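Wir suchen Leute mit Geduld und ruhigen Händen (Teilzeit oder Werkvertrag)

Hallo! Ich bin Maribel Villca und leite bei Pristside die kleine Gruppe, die sich mit Greifen beschäftigt. Unser Projekt heißt Cuervo, und gerade brauchen wir Verstärkung beim Aufnehmen von Vorführungen. Roboterkenntnisse musst du dafür keine mitbringen, wirklich nicht. Wenn du eine Tasse abspülen kannst, ohne sie fallen zu lassen, bist du schon ziemlich weit.

Kurz zu dem, was wir machen: Statt einen Roboterarm mühsam fernzusteuern, nehmen unsere Leute den Greifer selbst in die Hand und erledigen damit ganz alltägliche Sachen. Die Kamera am Greifer läuft mit, und aus den Aufnahmen lernt später unser Modell Prendar. Im ersten Durchgang haben wir so 2277 Vorführungen gesammelt, davon waren 2000 brauchbar — der Rest war meistens zu hastig gegriffen oder zu früh abgebrochen. (Ein paar davon gehen auf mein Konto, ich bin leider ungeduldig.)

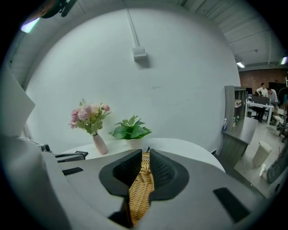 Was mich im Moment am meisten umtreibt, sind geflochtene und nachgiebige Dinge. Rattan, Körbe, Stoff, so was. Mit glatten, festen Gegenständen kommt Prendar inzwischen gut zurecht, aber sobald sich etwas unter den Fingern verformt, greift es gern zu fest oder rutscht ab. Uns fehlen schlicht gute Beispiele von Menschen, die es richtig machen, und zwar von möglichst verschiedenen Menschen! Linkshänder, kleine Hände, große Hände, Leute, die gern basteln, und Leute, die das gar nicht tun — meldet euch bitte alle.

Eine Schicht dauert 155 Minuten, Pausen eingerechnet. Du bekommst von uns eine Liste mit 52 Aufgaben und arbeitest sie in deinem Tempo ab, über mehrere Schichten verteilt. Am ersten Tag sitze ich daneben, danach machst du das meiste allein und trägst nach jeder Aufgabe kurz in unser Programm Vetitero ein, wie es gelaufen ist. Misslungene Versuche bitte auch eintragen, die schauen wir uns nämlich genauso an.

Du solltest volljährig sein, Deutsch oder Englisch sprechen und den Greifer eine Weile halten können. Bezahlt wird nach Stunden, die Einarbeitung natürlich auch. Los geht es im März, Schichten gibt es vormittags und nachmittags, nur montags nicht, da werten wir aus.

Schreib mir einfach ein paar Zeilen über das Kontaktformular, Stichwort Cuervo: wer du bist, wann du Zeit hast, mit welcher Hand du schreibst. Einen Lebenslauf brauche ich nicht. Ich melde mich bei allen, auch wenn es mal ein paar Tage dauert.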